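**December 2018 | Operations update**

## Tridham: where the automation project stands

The packing hall at Tridham has been running its first automated line since April, and many of you at Binham have asked what it means for the people who work there. Here is the short version, followed by the changes that will reach the rest of us next year.

The line handles the small-parts orders, which used to be picked and boxed by hand on both shifts. It now does 800 boxes on a normal day shift. Large and odd-shaped orders are still packed at the benches, and that will stay the case through next year. Varghese, who supplied the line, quoted us a higher number at the start. We have stopped using that number in our planning.

There are 34 people in the packing group, the same as before the line went in. What they do has changed more than we expected. Six have moved to line operator, a new job grade with its own pay band. Four now split their week between the benches and the training room, where they record handling tasks that are later used to teach the machines. The rest are still at the benches but rotate through the line for two weeks at a time.

The rotation has had mixed reviews. People like being off their feet for part of the day and the lifting has gone down. On the other side, several operators said that watching a line is more tiring than packing, and that the alarms are hard to tell apart. The alarm tones were changed in the fall. Breaks on the line are now every 50 minutes – they were every two hours – and this will be written into the shift rules.

The recording work is new to all of us, so a few practical points:

- Sessions are voluntary and are paid at the operator rate.
- Nobody records for more than half a shift.
- Headsets and packs are adjusted for each person before a session. If yours is uncomfortable, stop and say so. A bad fit is the most common complaint so far.
- Recordings are used for training the machines. They are not used in performance reviews, and supervisors do not have access to them.

The second line, for returns, will go in at the Skidon building. It is smaller and will need three operators per shift. Those jobs will be posted internally first, and anyone with 100 hours on the Tridham line or in the training room can apply without taking the skills test. Bench staff at Skidon can sign up for the introductory course now through their shift lead.

Still open are the parking at Skidon, the locker space, and who covers the line when an operator is out sick. We will report on all three in the next issue. 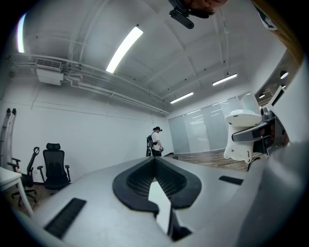 *In the training room: headset and backpack on, with a white robot at right.*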